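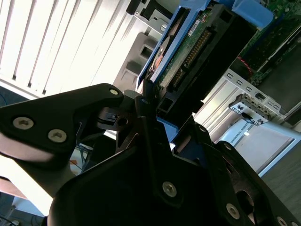 Torque figures without a stated thread condition are of little use to a fitter, according to Cecilia Ofori, and the new edition of the Vernberg fastening guide should have said so years ago.

The revised guide, issued on December 16, 2020, replaces the text published in May and covers the fixing of small plastic parts to metal backing sheets. It can be had free of charge from Vernberg in print or as a file.

Section 3 has been rewritten in full. Tightening values are now given separately for dry and oiled threads. Values for self-tapping screws in moulded bosses have been moved to their own table, and the test method is set out beside it. Each value rests on 100 tightening cycles carried out at the Sirkum test shop. Samples were held at room temperature overnight before testing. Parts that cracked before the set value was reached were recorded as failures and were not replaced in the series.

"The old table gave one column for everything," said Costel Rusu, who edited the guide. "Readers wrote to us asking which thread it meant. We have answered that in the table heading." 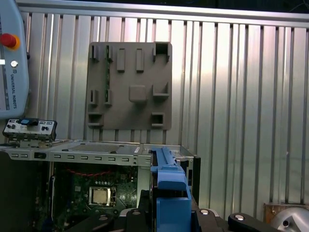

Boss layout is treated in Section 4, which deals with wall thickness, draft and the distance between a boss and the nearest edge of the part. Minimum distances are stated for unfilled and glass-filled grades. The section also sets out terms, as suppliers have used the same word for different features. A flat grey plate with two tall rectangular bosses near the top, a hollow square socket in one corner and small clip-like tabs in pairs down one side would need four of these terms on its drawing: plate, boss, socket and tab. Drawings which use older terms remain valid until they are next revised.

The appendix on ribbed metal sheet has been shortened. Rivet data has been taken out and will appear in a separate leaflet prepared with Plitel. The Bogdan conversion chart is kept without change.

Holders of the May text should withdraw it from use. Corrections may be sent to the editor in writing, quoting the section and line.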